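Budgeting for a second arm: what did you forget to put on the list?
6 min read

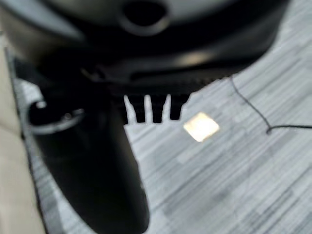

We have one arm with a wrist camera and a two-finger gripper, and I have to turn in a number for a second one. The first one was bought before I started and the paperwork for it is thin. I have a quote from Dretiveck for the arm and controller and another from Jirasar that comes in lower but leaves out the gripper. What I don't have is a good idea of everything else. Cables, spare fingers, mounts, calibration stuff, software seats, shipping. If you have done this lately, what did you end up paying for that wasn't on the first quote?

Work is picking up small parts and putting them in trays. Nothing heavy. One shift.

hellwig_h
4 comments · 19 shares

REPLIES

tray_and_tote wrote:
Spare fingers. Order them with the arm. We waited on that and had a machine sitting still for most of a month while a pair came over. Also get a second wrist cable. The one that runs along the arm flexes all day and it's the first thing to go. Ours is on its third.

Shipping was a separate line for us and it was not small. Ask if the crate goes back to them, and who pays for that.

odoi_user_north wrote:
How close does your camera sit to the gripper? I'd settle that before spending anything on a second one. With a lot of wrist mounts the housing takes up most of the top of the view and you get it as a dark blur. You can work around it, but you are paying for pixels you don't use. A longer bracket is cheap. We have the Odoi bracket, which moves the camera out and to the side, and I would buy it again.

Downside is you have to redo the hand-eye calibration, and you lose a little reach in tight spots.

hellwig_h wrote:
Close. The housing and one finger block a good part of the view. I hadn't thought of the bracket as something to budget for. Do you have a price?

odoi_user_north wrote:
I don't want to quote it because ours came in a bundle. Ask them for it alone. It was a small part of the bundle.

thongchai.n wrote:
I'll disagree on the bracket. If the camera sticks out it gets hit. We bent two. Leave it tucked in, crop the image, and put the money into a fixed camera over the work area. A fixed camera also keeps working when the arm is in the way of itself, if you place it right. Then the wrist camera only has to handle the last bit of the move.

On the quotes: the cheaper one will stop being cheaper once you add a gripper, the flange adapter and the cable set. Write both out as full systems on one sheet. I had two quotes that looked 20 percent apart and when I was done filling in the blanks they were within 4.

tray_and_tote wrote:
Agree on the full sheet. Not sure about the fixed camera for everybody. Now you have another mount, another cable run, another calibration and somebody has to keep people from bumping the pole. For one shift of small parts I would try the wrist camera alone first.

thongchai.n wrote:
That's fair if the parts are all alike. Ours were mixed.

benchmonkey_dee wrote:
Floor and lighting. I don't see those on anyone's list. Plank pattern flooring like that gave us trouble when we did picks low to the ground, the streaks read as edges. We put down a plain mat. Sun coming in was worse, a bright patch on the floor that moved during the day and threw off the exposure. Blinds went on the facilities budget, so check if yours can too. I'd look at where the light is coming from on that bright spot to the right of your gripper.

Also cable covers. You've got a thin cable lying on the floor over on the right. Whatever it goes to, I would run it in a channel before a second arm goes in. Two arms means twice the cable and people walk through there.

hellwig_h wrote:
Noted on the cable. I'll add channel and a mat. The picks are all at table height so the floor pattern hasn't bothered us, but the light might, I'll check it at a few times of day.

Where did you all land on software? Dretiveck wants a yearly fee per arm. Jirasar says it's included but their answer on updates was vague.

odoi_user_north wrote:
Get the update terms in writing. "Included" meant the version it shipped with, in our case (different vendor, not going to name them). After a year we paid anyway.

thongchai.n wrote:
We run Dramesa on top of both arms and only pay the one license. It took about six weeks to get it going and I'd count that time as a cost. If you have nobody who likes that kind of work, pay the vendor fee.

tray_and_tote wrote:
Put a number in for training too. Two people, not one. Our trained person left in October and we had to pay for the course all over again.

benchmonkey_dee wrote:
And leave something unassigned. I put in 15 percent the first time and went over it.

hellwig_h wrote:
Thanks. List so far: spare fingers, second wrist cable, bracket or fixed camera (still open), mat, cable channel, blinds, training for two, software fee, return freight on the crate. I'm going back to Jirasar for a full price with the gripper and the adapter before I compare anything.

If anyone has used the Jirasar gripper with the arm from Dretiveck I would like to hear about it. Their sales guy says it bolts right on.

thongchai.n wrote:
Ask him which flange and get the drawing. Mine "bolted right on" with an adapter that had to be made. Hildegard, send me a message if you want the sheet I used, it has the blank lines already in it.

hellwig_h wrote:
Message sent.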